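2023-05-05

Up before seven. Rain in the night, dry by breakfast. Ate the last of the rye bread and wrote Maj-Britt Bakke a note about the August dates, which she has asked for twice now. I told her the second half of the month and left it there.

Got to the office before the others and put the window blinds up. The plant had a yellow leaf, which I took off. I gave it a cup of water and will leave it alone until next week.

The morning went to invoices. Darwish have billed us 944 for a delivery that was quoted at 500, and the woman on the phone could see both figures and could not say where the second one came from. She will call back. I put the paper in the tray by the door so that I don't lose it the way I lost the last one. Gradmont paid, finally. That was 18 days late but I did not mention it in my reply.

After lunch we did the long white table. It has been collecting things since winter and I had stopped seeing most of them. Olaia Mateos came over from Nultetti at two because some of what was there was meant for her shelf, and she wanted to see it before it went into a cupboard. She has a new bike and talked about the gears on the way up the stairs.

I had thought it would take half an hour. It took most of the afternoon, mainly because of stopping to decide. The wooden spoon with the dark bowl and the orange handle is a nice thing and has no reason to be in an office, but I didn't want it thrown out. Same with the thin paintbrush. Olaia said to put them together and think about it later, so they are together and I will think about it later. The trays she did want. The tan one with the darker well down the middle is the better of them. The pale see-through one is lighter to carry and she says it will do for small parts.

The flat wooden block stays with us. I use it to raise things when I'm gluing.
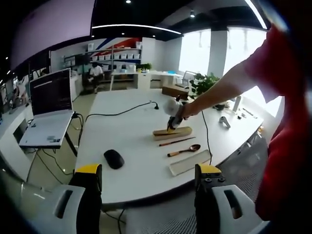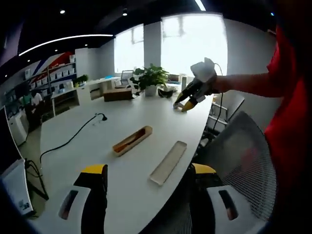

The long table, Friday afternoon. Cables still out in both.

The cables were the worst of it. I followed one with my fingers from the plug at the back all the way along and then lost it under the laptop stand, where there are several hanging down together. I labeled the ones I was sure of with masking tape. The rest can wait for a day when I can switch everything off. I don't want to pull out something that Predeo are still using remotely, and their support line closes early on Fridays.

The mouse works, I tried it. I had ordered a new one on Tuesday, so now there will be a spare. The laptop can stay where it is on its stand because the height is right for me and I am tired of adjusting it.

Wiped the table down at the end with warm water and a little dish soap. There is a mark near one end that will not come off. Tried baking soda, which made it paler but wider. Stopped before I made it worse.

Olaia left at half past four with her things in a tote bag. She asked if we could do the cupboard the same way and I said yes, in a couple of weeks. There are 3 boxes in there that I have not opened since we moved and I would like someone else in the room when I do.

Darwish did not call back. Will try Monday first thing, and ask for the man I spoke to in the winter if she is not in.

Bus home was slow, roadworks by the bridge again. Bought onions, rice and a bag of lemons. Cooked the rice too long. Talked to my brother for a while, mostly about his roof. He has a man coming to look at it and thinks the whole north side will have to be done.

My back is sore from bending over the table. Bath, then bed. Need to remember the dry cleaning tomorrow, they shut at noon.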